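The Wire Stand and Other Things I Was Told I Needed

19 November 2025

Posted in: Home, Grumbling

I have a low opinion of display stands. For years I've filed them with napkin rings and decorative soap, things you buy because a store put them near the register. A plate belongs in a cupboard. A book belongs on a shelf, or face down on the arm of the couch where you left it.

So when Violeta Ulloa told me that a bent piece of wire would change how I cook, I said what I always say, which is "hm." Violeta once told me the same thing about a Schouten garlic press, and that press has been at the back of a drawer since February.

Her case for it went like this. A cookbook lying flat takes up half the counter, gets flour in the spine and closes itself the second your hands are covered in dough. Stand it up and you can read it from the stove. Fine. I could also lean it against the toaster, and I've been doing that for free.

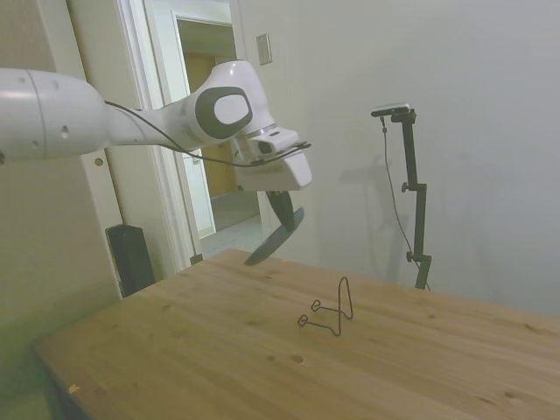 Wire is the part I doubted most. Every wooden easel I've handled at least looked like it could take the weight of a proper book, and wire looks like something left over from dry cleaning. Out on the bare pine it doesn't make a better case for itself: a tall loop going up, two curled feet, and a lot of table on every side. I'm told the shape is old and well tested. I'm told that about most things people want me to buy.

Hae-won Ban, who has more patience than I do, pointed out that I was judging it with nothing on it. Fair enough. I tried it over a few evenings with whatever I had in the house.

A dinner plate: held. It leaned back farther than I'd like, but it stayed put when I shut the cupboard hard.

A thin paperback: slid down and folded at the middle. Useless.

My big bread book, all 64 recipes of it: held when closed. Opened to the rye page, it wanted to tip to the left, and I ended up propping it with a jar of lentils. At that point the jar was doing the work.

A tablet: I didn't try. I'm not that trusting.

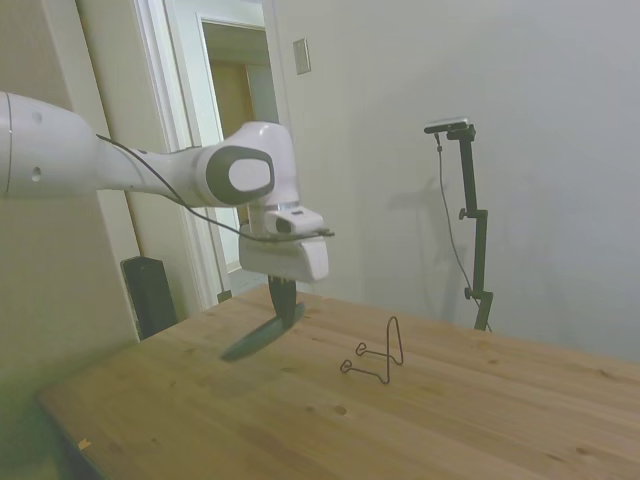 The stand on the wood, feet to the left.

I'll give it this much - it takes up very little room, and dark metal on light wood is easy to find when you're looking for it. The little loops at the ends of the feet are a sensible touch too. I'd expect a cut end to scratch soft pine, and I have enough marks to explain already.

Would I tell you to get one? For a plate you like looking at, maybe. For cooking, I'm not convinced. Jarmo Kallio swears by a clothespin and a cabinet handle, and his has survived four Thanksgivings. Violeta says I need the next size up, of course. There is always a next size up.

For now the bread book is back against the toaster.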